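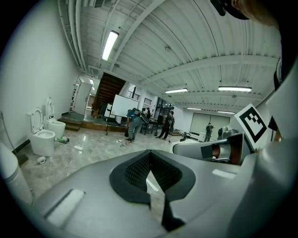 Ntombi Hlongwane cleaned office restrooms for years before she started teaching other people to do it. She now runs the restroom course at Wasport, a cleaning contractor, and practices what she teaches on two white toilets that stand side by side against a wall in a large, bright room with a marble-patterned floor.

"People come in and they laugh," she said. "Two toilets out in the open, no stalls. Then I ask somebody to clean one while the rest of us watch, and it gets quiet."

The lack of stalls is deliberate. In a normal restroom a trainer ends up standing behind the trainee, looking at a back. Hlongwane wants to see the hands. She wants to know which cloth went where and in what order, and whether the person reached the hinges.

"The hinges are where I look first when I inspect a building," she said. "The bowl is usually fine. Everybody does the bowl."

Her order doesn't change. The lid goes up and the inside of the bowl gets its cleaner. While that sits, the trainee sprays a cloth and wipes the handle or button, then the top of the lid, the underside of the lid, both sides of the seat, and the outside of the bowl down to the floor. The brush comes last. She teaches spraying onto the cloth for most surfaces. Spray aimed straight at a toilet tends to end up on the wall behind it, she said, and leaves streaks that somebody has to come back for.

Rimless bowls have made part of the job easier. Hlongwane learned on the older kind, with a lip where scale builds up out of sight, and she used to carry a small mirror to check under it.

"I don't miss the mirror," she said. "But people see a rimless bowl and think one swirl with the brush is enough. The water line still needs scrubbing, and so does the part down in the trap."

Wasport cleans 42 buildings, most of them offices. The largest, the Jivomen building, has 164 toilets on its night route, and a crew that loses two minutes on each one won't finish before the first employees arrive. Hlongwane said speed is still a poor thing to teach first. She doesn't time anyone until the second day, and when she does, she doesn't read the times out loud.

Her former supervisor, a woman everyone called Cele, taught her the same way. "She let me be slow for a week," Hlongwane said. "Then on the Friday she handed me a route sheet and went home."

The question she hears most is about gloves. She changes them between the toilet and anything a person touches with clean hands — faucets, door handles, the soap dispenser. Trainees complain that it wastes gloves. She tells them the box is there to be used.

She is less strict about products. She has worked with expensive cleaners and with the cheapest ones on the shelf, and she said contact time matters more than the label. If the directions call for several minutes, the surface has to stay wet for several minutes.

At home she has one bathroom and cleans it on Sunday mornings, in the same order. Her son does it when she's working. "He skips the hinges," she said.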